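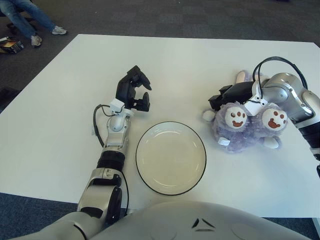
One reader wrote in to say that a plate is the one thing in any kitchen you can judge by its rim, and that a plain white one with a black line around it will outlive three changes of wallpaper. We liked that enough to give it the top spot. The same reader also asked whether the purple plush is for sale. It is not, and please stop asking.

The Camero Table Gallery, updated 4/16/25

Camero is a swap room on the second floor of the Gramex building. People bring in household things they are tired of and go home with household things somebody else was tired of. Everything gets a turn on the white table before it goes on the shelves, and some of it ends up on this page. The list stood at item 1382 when I last looked, and up to 79 of those are mugs.

Notes on the top picture

The plate: round, white, thin black rim. Dinner plates go out fast when they come in sets and very slowly when they come alone, so a single has to be good looking. I think this one is. It would pair with almost anything, including the eight other singles on the Rotimo shelf that I keep calling a set.

The plush: lavender, fuzzy, with round white paw pads that have little brown smiling faces on them. I have thought about this more than I should. A toy whose feet are in a better mood than I am is hard to have near the desk before coffee. The tag is still on, for those who care about tags, and in the plush world they care a great deal.

The table: white, rectangular, and by now the most photographed resident of the building. It came from the Shih Street office clearance in August for 20 dollars, and I carried one end of it up the stairs. White shows every crumb, but it makes even a gravy boat look like it has prospects.

If you want to bring something in

Plates, bowls, toys and small lamps are all fine. Wash the plates. Plush should be clean and should have all its limbs. We are full up on fondue sets until further notice, and I mean all colors of fondue set.

More pictures go up when the next shelf gets sorted.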